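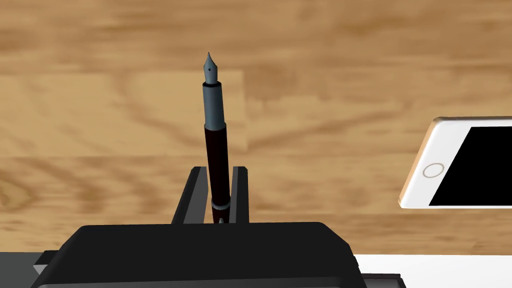 A grasping method that did well in simulation has yet to show it can do the same on a real bench, the Dallel group said on Wednesday, July 8, 2026, as it released its results. The method plans each grip from a wrist view alone, with no overhead camera. Thin, smooth objects are the hard cases. A fountain pen lying between the two fingers, its nib well past the fingertips, leaves little room for error, and a phone elsewhere on the wood gives the planner something else to ignore.

In 80 simulated trials the planner failed 9 times. The group does not regard that as proof of much. "Rendered wood has no dust on it and rendered pens don't roll the way mine does," said Embla Kvam, who led the work. "I'd wait before buying anything on the strength of this."

Renu Rawat, who checked the trials for Letex, was blunter. She noted that five of the failures came from the same three starting poses, and that the planner reported high confidence in all of them. A version sent out in April had the same fault.

The tests also cover views with nothing between the fingers and very little to see beyond a plain grey surface and a dark floor.

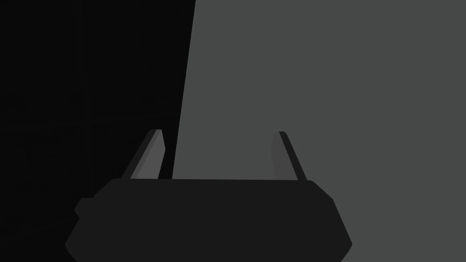

What has not been tested

No physical arm has run the method. Trials at Bamden are planned but have no start date.

Contact: Sandro Longo, Dallel press desk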